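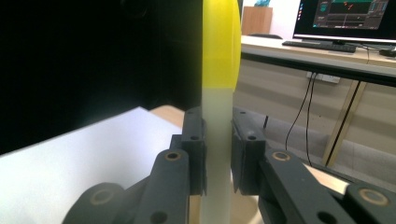 Yellow-topped cylinder with a frosted white lower section, held upright between two gray gripper fingers.

Hisdale Cold Storage Retrofit - Progress Report, October

1. Status
Work on the walk-in coolers is on schedule, and spending is within the approved budget. Of the 11 coolers in the grant, three are complete and in daily use. Two more have their new evaporator coils in place and are waiting for electrical sign-off. The rest have been surveyed but not started.

2. Work done this period
Old door gaskets were removed and replaced on all three finished units. Fan motors were changed to variable-speed models. Pramanik supplied the condensing units and set the suction pressure on site. Wall panels in the dairy cooler had absorbed water behind the lower rail - these were cut out and replaced, which added 24 labor hours to that unit. The extra hours were charged to contingency.

3. Temperature records
Each finished cooler has two probes, one at the return air and one at the back of the lowest shelf. Readings go to the Dillo logger in the stock office. Alarm messages are sent to the duty phone, an old Nokia handset kept at the receiving desk. The alarm delay was first set too short and was tripped by normal deliveries. It is now 44 minutes for the produce cooler and unchanged elsewhere.

4. Problems
The floor drain in the meat cooler does not have enough fall, and defrost water stands near the door. The building owner has agreed in principle to regrade it but has not given a start date. Work on that unit is on hold until then.
Delivery of the strip curtains is late. Temporary curtains are in use.

5. Next period
Electrical sign-off for the two waiting units.
Coil replacement in the beverage cooler, to be done overnight with stock moved to a rented trailer.
First comparison of metered power use before and after the retrofit, finished units only.

6. Request
We ask for approval to move the unspent training money to drain repairs. The total grant amount does not change. A revised budget sheet is attached.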